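Landale Adjustable Dress Form, Model 160

The Landale Adjustable Dress Form is intended for home dressmakers, college departments and small alteration workrooms. It is supplied by Ollton Sewing Equipment and replaces the earlier fixed-size form, which is no longer made.

The body is divided into eight panels. Bust, waist and hips are set separately by numbered dials, and the back length is altered by a collar at the waist. The outer cover is a knitted fabric over thin foam and will accept pins at a shallow angle.

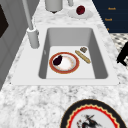 The stand is steel, with a hem marker that slides along the pole and locks with a thumbscrew. Customers who draft their own bodices should set the form to the body measurement — without wearing ease — and add ease at the pattern stage. Spare covers are sold separately under the Emora name in black, grey and natural.

Price: £160 including delivery to mainland addresses. Colleges ordering six or more forms should write to Ridwan Hartono in the education office for a quotation. Orders placed in November may take longer to arrive.

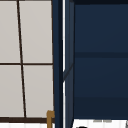
Can the form be used for trousers?
The standard form ends below the hip and has no legs, so it is suitable for checking a waistband only. A trouser form is listed separately.

The dials should be turned a little at a time, working from the waist outwards. Forcing a dial past its last number will strip the thread, and this is not covered by the guarantee.

Comments

Ainhoa Segura: Mine came with a stiff hip dial. Ollton sent a new one within the week.

Slamet Entili: Is the shoulder width adjustable? I am narrow there and always have to pad or pinch.

Zulkifli Krishnan: No, the shoulders are fixed on this model. I took in the cover slightly and it does well enough for jackets.

Last updated: Monday, February 11, 2019

Contact us | © Ollton Sewing Equipment | Back to top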